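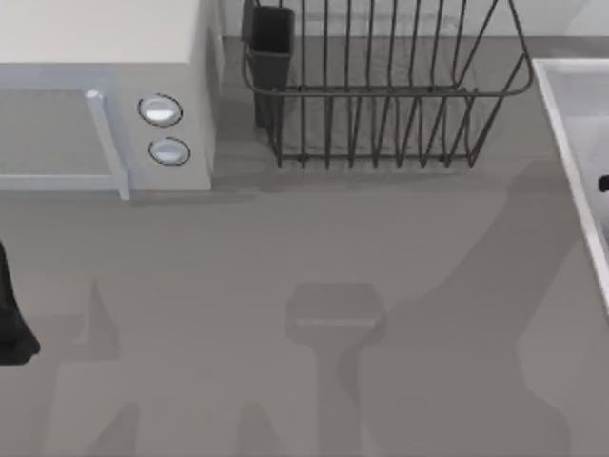 4 Setting up the visitor demonstration

4.1 Before you start

This section covers the simulated kitchen task as run for visitors on the Lurkik display bench. It applies to the open day at Uvaditz and to shorter visits by school or trade groups. For routine test runs, use section 3.

You will need:
- the Lurkik workstation, with Skalura installed
- the large display and its cable
- the operator's pendant
- the Haslinger barrier posts and tape

No physical arm is powered during this demonstration. Leave the isolator on the bench locked off throughout.

CAUTION: The workstation can address the physical cell if the network cable is plugged into the lower socket. Use the upper socket only.

4.2 Loading the kitchen

1. Start the workstation and log in with the visitor account. The operator account shows the full menu on the display.
2. Open Skalura and select Load, then Kitchen counter.
3. Wait for the status bar to turn green. On a first load this takes roughly 500 seconds. Later loads are much quicker.
4. Check that the microwave, the dish rack and the sink are present. If any item is missing, reload. Do not add it by hand.
5. Enter 631 in the Seed field. Other seeds place the objects differently and the spoken notes will not match.
6. Set Shadows to Soft. Arm shadows on the countertop are normal with this setting and are left on for visitors, who use them to judge height.

Note: The controls on the microwave cannot be turned in this task. If a visitor asks, say so and move on.

4.3 Views

The display switches between a wide view of the counter and close views of individual areas. Keep the wide view up while people are arriving.

1. Press V on the pendant to step through the views.
2. Hold each view long enough for the back row to find the arm before you step again.
3. For the cutlery part, select the close view and confirm that one fork is shown, tines towards the top of the display.
4. If the right-hand side of the close view is too bright on the large display, lower the display brightness. Do not change the lighting in Skalura, as this alters the run.
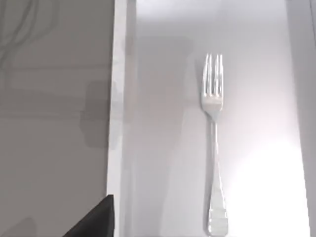
4.4 Running the task

1. Press Ready. The pendant lamp goes steady.
2. Tell visitors that the motion is about to begin.
3. Press Run. Do not touch the pendant while the step counter is moving.
4. The run ends at step 2850. To stop early, press Hold once. Pressing it twice clears the run and returns you to 4.2, step 2.
5. Press Reset between groups, even if the last run finished normally.

Note: A failed grasp is not a fault. Let the run continue to the end and start again with the same seed.

4.5 Visitors at the pendant

Visitors may use the pendant in Slow mode, one person at a time, with an operator standing beside them. Children must be accompanied by an adult from their own group.

CAUTION: Remove the pendant key before handing over. With the key in place, Slow mode can be switched off from the front panel.

4.6 Messages

472 View not available. Press V again. If the message stays, reload the kitchen.

Seed mismatch. The Seed field was left blank. Enter the value given in 4.2 and press Reset.

Link open. The network cable is in the wrong socket. Stop the demonstration, move the cable and restart the workstation.

4.7 Closing down

1. Press Hold and wait for the lamp to go out.
2. Close Skalura without saving.
3. Return the pendant and its key to separate hooks.
4. Enter the number of runs in the bench log and sign it.

Section revised July 7, 2025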